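Retail Calendars, handout 4: why the shops all have their sales at the same time

Right, this is the write-up of Tuesday's session for those of you who missed it (and for those of you who were there but were clearly thinking about lunch). I've tidied up my own scribbles and put back the bit on returns that I skipped when we ran out of time.

We started with a simple question. If you own a shop, why on earth would you cut your prices on the very day every other shop is cutting theirs? You'd think it would be smarter to pick a quiet week and have the customers to yourself. I used to think so too! I once did the sums for a small homeware seller and told them to go early, in June, and they got a trickle.

The trouble is that shoppers save up. Once people know a big sale day is coming they stop buying for a week or two beforehand, and then they spend the lot in one go. Economists call this shifting demand through time, but you can just call it waiting. A shop that sits the day out still suffers the quiet fortnight before it and gets none of the rush. So everybody joins in, including the ones who would love to see the whole thing scrapped.

We used Erkura as our running case. It's the online marketplace from handout 2, with Beyene and Skekden as two of its sellers. Beyene sells kettles and toasters, Skekden sells snacks and small household bits. Keep those two in your head because they behave very differently.

Beyene first. Kettles are a once-in-a-while purchase. If I buy one in the sale I'm not going to buy another the week after, so most of the extra sale-day orders are borrowed from the weeks either side. In our worked table Beyene takes 1375 orders over the sale and would have had 1000 over the same stretch anyway. The extra is 375, and the discount has been handed to all 1375 customers, including the thousand who'd have paid full price. Work out the margin on that yourselves before next time (it's not pretty).

Skekden is the more cheerful one. With snacks, people really do get through more if there's more in the cupboard. You know this from your own kitchens. So some of the extra sale-day volume is properly new, and a few of the buyers will have tried the brand for the first time and may come back.

Then there's the thing I call the basket trick, though I'm sure there's a grander name in the textbook. Erkura sets a minimum spend for free delivery. You've got a basket just short of it, so you go hunting for something little to tip it over, and that something is very often a bag of Skekden's. Beyene's discount brought you in and Skekden got the sale. When we did the class exercise, with you lot playing shoppers, 13 of the 37 baskets had a filler item in them, which I thought was marvellous.

Returns, the bit I skipped. Sale-day orders come back more often than ordinary ones. People buy in a hurry, or buy two sizes, or cool off by the weekend. The cost of that lands weeks later, in a different month's figures, so the sale day looks better on paper than it was. Flonley, the delivery firm in our case, charges for the journey in both directions. Please put the Flonley charges in your answers, half of you left them out last year.
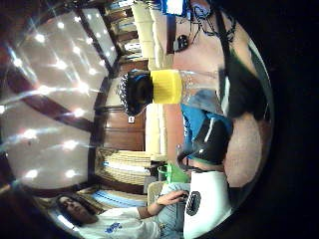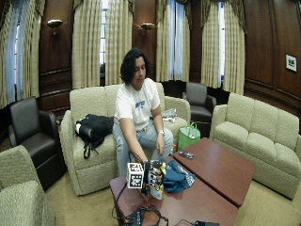 Second picture: a glossy printed package, held just above the tabletop.

For next week, read the section on price promises and bring a calculator. Question 3 on the sheet has a typo, it should say "before delivery", sorry.

Comments

So is the 375 before or after returns? I got two different answers.
 Reply: Before! Take the returns off afterwards.

The filler item thing is me every single time. I own so many sponges.

Could you put handout 2 back up please, the link goes to the reading list.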